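Reference > Vehicle Bodywork > Finishing > Clear Coat Polishing

Search this reference Enter a term Go

Clear coat polishing

Clear coat polishing, also called paint correction, is the removal of a thin layer of clear lacquer from a painted vehicle panel in order to level scratches, swirl marks, and etching. It is a mechanical process. No material is added to the panel, and any filler or wax applied afterward is treated as a separate step.

Principle

A scratch in clear coat is visible when its edges scatter light. Polishing lowers the surrounding surface until the edges are rounded or the bottom of the scratch is reached. A defect that passes through the clear coat into the color layer cannot be polished out and is normally repaired by refinishing. A common field test is to draw a fingernail across the mark. If the nail catches, the defect is usually too deep for safe removal.

Abrasives

Work generally proceeds from the coarsest abrasive needed to the finest. Wet sanding papers used on clear coat begin at 1000 grit for heavy orange peel and run to 4000 grit for refinement before compound. Compounds and finishing polishes follow on wool, microfiber, or foam pads. Some compounds contain diminishing abrasives, which break down as they are worked. Others hold their particle size throughout the pass, and the cut is then controlled by pressure, pad, and speed.

Machines

Rotary polishers turn the pad on a fixed spindle. They cut quickly but concentrate heat, and on edges and body lines they can burn through the lacquer. Dual action polishers add an offset orbit to the rotation and are slower and more forgiving. The Trateck grading sheet, used in body shop training at Altby, lists the two types separately and does not permit rotary machines on plastic bumper covers in its entry level course.

Measurement

Coating thickness is read with a magnetic gauge on steel and an eddy current gauge on aluminum. Readings are taken before work starts and again after each cutting stage. A gauge reports the full paint stack, so the clear coat alone has to be estimated. A high reading often points to earlier refinishing or body filler. Ritva Peltonen's shop manual for Skoryk recommends a fresh calibration whenever the gauge is moved between panels of different metals.

Automated polishing

Fixed polishing cells are found mostly in new vehicle plants, where panel shape and coating are known in advance. Repair work is harder to automate. Each panel arrives with a different history, and the path must be planned again for every job. Cell layouts are commonly checked in simulation for reach and clearance before equipment is installed.
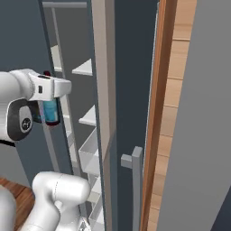
Simulated robotic arm with a small cylindrical object in its gripper.

Aftercare

Polishing residue is wiped off with a panel cleaner so that hidden marks are exposed. A wax, sealant, or ceramic coating is then applied. None of these restores the thickness removed.

See also: Orange peel (finish); Wet sanding; Spot repair; Rovo pad scale

Filed under: Automotive finishing | Surface treatment | Repair methods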